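# Segmenting a two-gripper folding log in Lodholm

You have a recording of somebody folding laundry with a gripper in each hand, and you want a planner to learn from it. Between you and that goal stands one long file in which most of the action is cloth lying there being cloth. Lodholm can cut it up for you, provided you argue with it first.
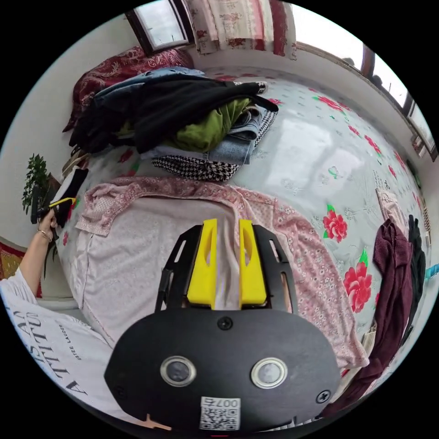 Start with the width signal. Load both grippers and plot jaw opening against time:

`lodholm plot bed_session --signal width --both`

Every dip is a possible grasp. It is also possibly an operator fidgeting, so don't believe the dips yet.

## Set the close threshold

The default is tuned for boxes. A shirt hem squashes to almost nothing, and the default will swear no grasp took place. Put this in your config:

```
close_ratio: 0.15
min_hold_ms: 400
merge_gap_ms: 700
```

`min_hold_ms` throws out the fidgets. `merge_gap_ms` glues a regrasp to the grasp before it, so one stubborn sleeve doesn't become nine events.
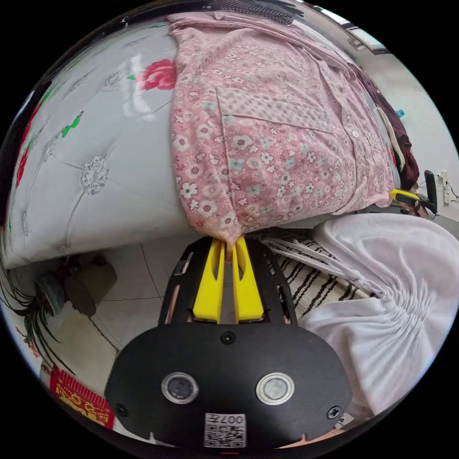 *Attila Szűcs*

## Check the sync

Compare the left and right clocks before labeling anything bimanual. Run `lodholm sync --report` and look at the offset. If it's above 2 frames, realign on the opening tap. If the operator forgot the tap, you have my sympathy and a slider.
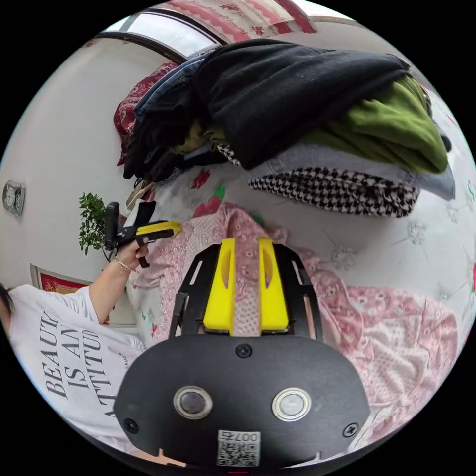 Next, run the segmenter:

`lodholm cut bed_session --config cloth.yaml`

My first pass produced 1729 segments, which would be impressive folding by any standard. I had typed `merge_gap` without the `_ms`, and Lodholm ignores keys it doesn't know, in dignified silence. Add `--strict` and it will complain like a normal program.

## Label and export

Tag each segment `reach`, `pinch`, `drag` or `release`. Floral shirt on floral bedspread is hard on the mask model, so fix the garment outline by hand on the first frame of each segment and let it propagate.
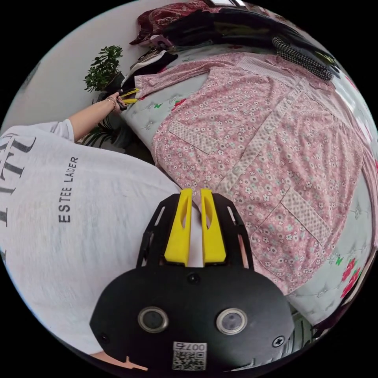 Export with `--format jindon` if you're feeding the Jindon planner. It wants poses in the bed frame, and will accept them in any other frame without a murmur.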